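Berkano Bed Blanket, Single Size
Product review, Residential Furnishings Office, Drernbridge
18 May 2003

The Berkano is a woven cotton blanket made by Wivholm and sold mainly to student residences, training centers and small hotels. It was offered to this office in April as a possible replacement for the acrylic blankets now in use across the residence, which has 242 beds. The present blankets are warm and inexpensive, but they pill badly after their first winter, and residents have complained for some years that they give off sparks in dry weather. The office agreed to assess the Berkano for general use and to publish its findings for other residences considering the same change.

The blanket was used on beds in the east wing for six weeks. Damián Riquelme of the laundry service kept the washing record, and Bautista Tapia collected the written remarks of residents. The supplier, Ocampo, provided the blankets at the usual trade price and had no part in preparing this review.

Weight and warmth

The Berkano is heavier than it looks when folded on a shelf. Residents who were used to acrylic noticed the difference on the first night, and not all of them welcomed it. Most had come to prefer it by the second week. It is a cool-weather blanket and will not serve alone in January unless the building is well heated. In late spring it was sufficient with a top sheet, and several residents kept it on the bed after the heating had been turned down for the season.

The weave is close and even. It has some give across the width and very little along the length, so that a blanket pulled hard at the foot keeps its shape, while one pulled at the side will relax again after an hour or so. The hems are double stitched. Two blankets came with loose thread at one corner, and Ocampo exchanged both without argument.

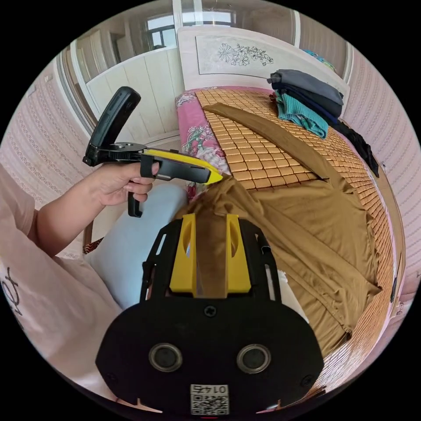

Brown fabric gathered in a fold.

Washing

The care label asks for a warm wash and a low dryer setting. The laundry service followed these instructions for the first half of the trial and then moved to its standard hot cycle, as any large residence will sooner or later do. Shrinkage on the warm cycle was slight. On the hot cycle it was greater, about two inches in length, after which it appeared to stop. A blanket that has shrunk by this amount still tucks at the foot of a standard single mattress but leaves less to turn back at the head. Residences with extra-long mattresses should order the next size up.

Drying time is the main practical objection. The Berkano holds a good deal of water, and a full dryer load took considerably longer than the same load of acrylic. Mr. Riquelme's view is that the present machines could handle the change only if blankets were collected on a separate day from sheets and towels. This would mean a new schedule and some extra cost in staff hours, although the office does not consider either a reason to reject the product.

Color was stable. The darker shades lost a little depth in the first wash and then held.

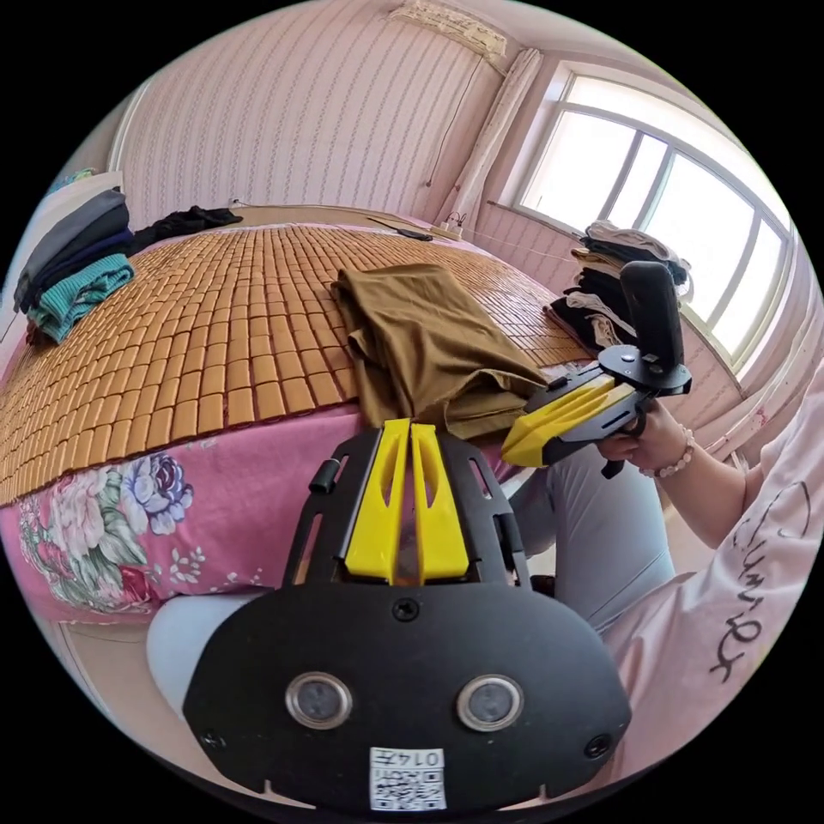
Lint was the most frequent subject in the remarks gathered by Mr. Tapia. New blankets shed freely until they have been washed a few times, and dark fibers travel well beyond the bed itself, onto chairs, carpets and the clothes of whoever is making it up. Pale clothing suffers most. A light pink top and light gray trousers, as worn by the person at the bed here, would be a poor choice for handling a new blanket in one of the deeper shades. The office recommends that every Berkano be washed before it is issued, and that the filter be cleared between loads. The shedding had nearly ceased by the end of the trial.

Comfort in daily use

The surface is smooth on one side and slightly brushed on the other. The brushed side is meant to face down, but the label marking it is small and was missed by most residents. It made little difference to them. There were no complaints of static, and one resident with sensitive skin, who had not been able to use the acrylic blanket at all, slept under the Berkano without trouble.

Stains from coffee and ink were treated in the ordinary way. Coffee came out. Ink did not, though it does not come out of acrylic either.

Price and supply

The Berkano costs more than the blanket it would replace – enough that a full change in a single year is out of the question for this residence. Ocampo has offered to hold the price over a phased order and to keep the same shades in stock. The office has asked for this in writing.

Recommendation

Suitable for residence use, subject to washing before issue. The office proposes to begin with the east wing and to review wear again before ordering for the remaining floors. Residences without spare dryer capacity should settle that question first.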